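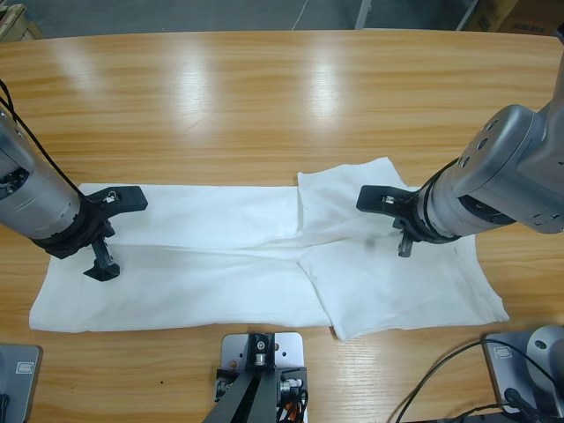 Search this site Search

My grandmother kept her linens in a cedar chest at the foot of the bed, and when I was small I was allowed to open it if my hands were clean, which she checked, both sides, before lifting the lid herself. What I remember is the weight of the sheets. They'd been washed so many times that they'd gone soft as a cheek, and they were still heavier than anything I have ever bought in a store. I have been chasing that sheet for most of my adult life, and it's the reason I drove up to Werkcombe in July to spend two days with a woman who mends bedding for a living.

Roxana Henao works out of the front room of a narrow brick house on the main street, across from the hardware store. There's no sign, just a brass bell and a card in the window with her hours on it, and the hours are more of a suggestion. People leave bundles on the porch. Some pin a note to the cloth, and some just trust her to find the hole, and she always does, usually along with three others they didn't know they had.

"Everybody thinks a sheet wears out in the middle," she told me, holding one up to the window so the light came through. "And it does, but look how good the sides are! You've got years left in the sides."

The old cure for this is called sides-to-middle, and if you had a thrifty grandmother you may have slept on the result. You cut the sheet in half from top to bottom, right down through the thin part, swap the halves so the strong outer edges meet in the center, and join them with a flat seam. Then you trim and hem the new outsides, where the worn cloth can spend its retirement tucked under the mattress. It takes Roxana an afternoon if the phone stays quiet. The seam is the whole trick (a lumpy one will drive a light sleeper out of their mind by the second night) and she does hers by hand, lapping one selvage over the other and catching it down on both sides with stitches I had to put my glasses on to see.

She learned it from a Mrs. Prajapati in Zanstead, who took in hotel mending back when hotels still sent it out, and who paid her in lunches for the first year. Roxana was nineteen and had planned to stay until the fall. Mrs. Prajapati kept a ledger of every piece that passed through her hands, and Roxana has it now, a fat green book with a cracked spine. The last entry is number 1047, a damask tablecloth with a cigar burn, and next to it in pencil are the words "burn gone, stain not, told them so."

I loved that ledger more than I can properly explain. I sat with it for most of the first evening while Roxana made soup, reading out entries, and she could tell me something about nearly all of them. There was the bride who wanted her mother's initials picked out and her own put in, then came back 6 years later to have the mother's put back. There was a baby's quilt that had been through a dog.

What surprised me was how little she cares for the fine stuff. I'd brought along a pillowcase I was rather proud of, bought at an estate sale and trimmed with lace, and she turned it over twice and handed it back with a polite nod. What she wants to see is ordinary cotton that somebody has used hard. She keeps her darning thread sorted by how white it is, a distinction I had never thought about, and she must have a dozen whites in that drawer, from skim milk to old piano key. A new white thread on an old white cloth, she says, shows up like a bandage.

Her prices are low and she knows it. Her niece built her a booking page through a service called Kindex, and she used it for one summer, then went back to the porch, having found that people who book online want to know when it will be ready.

On my second morning she sat me down with a practice square and a needle and had me darn a hole the size of a dime. You run your threads one way, close together, well out into the sound cloth, and then you turn and weave across them, over and under, leaving a tiny loop at each end for shrinkage. I am 52 years old and I stuck my tongue out the entire time. The darn I made puckered like a belly button. She looked at it for quite a while, and then she cut it out with her little scissors and gave me back the square, with a bigger hole in it now, and went to see who was ringing the bell.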